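Mehrkampf-Wertung: Punktgleichheit und Nachmeldung von Windwerten

Forum > Leichtathletik > Wettkampforganisation und Regeln

Hanneke Wouters
Mitglied, 8 Beiträge

Wir richten im April einen Hallenmehrkampf für Vereinsmannschaften aus (Jurkari-Pokal, Fünfkampf, Einzel- und Mannschaftswertung). Die Auswertung lief bisher über eine Tabelle, in die die Leistungen von Hand eingetragen wurden. Jetzt soll das Programm Famar eingesetzt werden. Beim Probelauf mit den Ergebnissen vom letzten Jahr weichen einzelne Punktzahlen von der alten Tabelle ab, meist um einen Punkt, in einem Fall um zwei. Betroffen sind Hürdenlauf und Hochsprung, beim Kugelstoßen stimmt alles.

Beispiel: Im Hochsprung stand in der alten Liste für eine Athletin 727, Famar gibt 726 aus. Durch solche Differenzen verschieben sich zwei Platzierungen, und einmal entsteht Punktgleichheit, die es vorher nicht gab.

Dazu möchte ich wissen:
Woher kommt die Abweichung, und welches Ergebnis gilt?
Wie wird bei Gleichstand im Einzel entschieden?
Gilt in der Mannschaftswertung dasselbe Verfahren?

Die Ausschreibung verweist nur allgemein auf »die gültigen Bestimmungen«. Meldeschluss ist Freitag, bis dahin könnte ich noch einen Zusatz veröffentlichen.

Nepia
Kampfrichter, Moderator

Die Abweichung ist mit ziemlicher Sicherheit ein Rundungsfehler in der alten Tabelle. Die Punkte im Mehrkampf werden nach zwei Formeln berechnet:

Lauf: P = a · (b − T)^c, T in Sekunden
Sprung und Stoß/Wurf: P = a · (M − b)^c, M in Zentimetern bei Sprüngen, in Metern bei Stoß und Wurf

Die Konstanten a, b und c sind je Disziplin und Geschlecht festgelegt. Das Ergebnis wird immer auf die ganze Zahl abgeschnitten, es wird nie aufgerundet. Aus 726,8 werden 726 Punkte. Wer in der Tabellenkalkulation RUNDEN statt ABRUNDEN oder GANZZAHL verwendet, erhält bei einem Teil der Leistungen einen Punkt zu viel. Dass das Kugelstoßen übereinstimmt, kann Zufall sein oder daran liegen, dass in dieser Spalte die richtige Funktion steht. Bitte die Formeln spaltenweise prüfen.

Die Differenz von zwei Punkten ist damit nicht erklärt. Im Hürdenlauf würde ich zuerst nachsehen, ob eine handgestoppte Zeit ohne Zuschlag eingegeben wurde oder ob beim Übertragen eine Hundertstel verloren ging. Elektronische Zeiten werden auf die nächste Hundertstel aufgerundet, sofern die Tausendstel nicht null ist. Manche Zeitmessanlagen exportieren Tausendstel, und wenn die Tabelle diese Werte direkt verrechnet, stimmt die Punktzahl nicht.

Zum Gleichstand im Einzel: Maßgeblich ist die Fassung der Regeln, auf die eure Ausschreibung verweist. Der Gleichstand im Mehrkampf wurde in der Vergangenheit unterschiedlich behandelt. Ältere Fassungen werteten zuerst, wer in der Mehrzahl der Disziplinen mehr Punkte erzielt hat, danach die höchste Einzelpunktzahl. Nach neueren Fassungen bleibt der Gleichstand bestehen, und der Platz wird doppelt vergeben. Schreibt deshalb die Jahresfassung ausdrücklich hinein. Der Satz »die gültigen Bestimmungen« reicht im Protestfall zwar aus, führt aber am Wettkampftag regelmäßig zu Diskussionen am Wettkampfbüro.

Die Mannschaftswertung ist bei einem Pokal eures Zuschnitts Sache des Ausrichters. Üblich ist die Addition der besten drei Einzelergebnisse. Bei Gleichstand entscheidet meistens das beste Einzelergebnis der Mannschaft. Auch das gehört in den Zusatz.

Die alten Ergebnislisten würde ich nicht nachträglich ändern. Die Einspruchsfrist ist abgelaufen.

Civeo
Mitglied

Hatten wir auch, bei uns war es RUNDEN in nur einer Spalte. Hat sieben Jahre niemand gemerkt.

In Famar unter Einstellungen > Wertung nachsehen, ob die richtige Altersklasse hinterlegt ist. Bei den Senioren kommt noch der Altersfaktor dazu, der auf die Leistung angewendet wird und nicht auf die Punkte. Wenn das falsch herum steht, sind die Abweichungen aber deutlich größer als zwei Punkte. Windwerte kann man in der Halle leer lassen, das Feld ist kein Pflichtfeld. Eine Null einzutragen ist ungünstig, die erscheint später in der Ergebnisliste als gemessener Wert.

Für den Probelauf am besten zwei, drei Leistungen von Hand mit dem Taschenrechner nachrechnen und mit beiden Listen vergleichen. Mehr braucht es nicht.

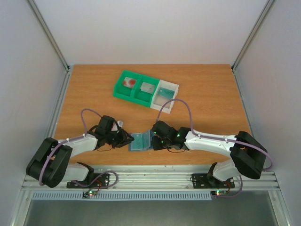
Beim Export noch auf das Dezimaltrennzeichen achten. Famar schreibt je nach Spracheinstellung Punkt oder Komma, und aus einer Hürdenzeit von 8.95 macht die Tabellenkalkulation unter Umständen ein Datum. Die Spalte vor dem Import als Text formatieren und erst danach umwandeln.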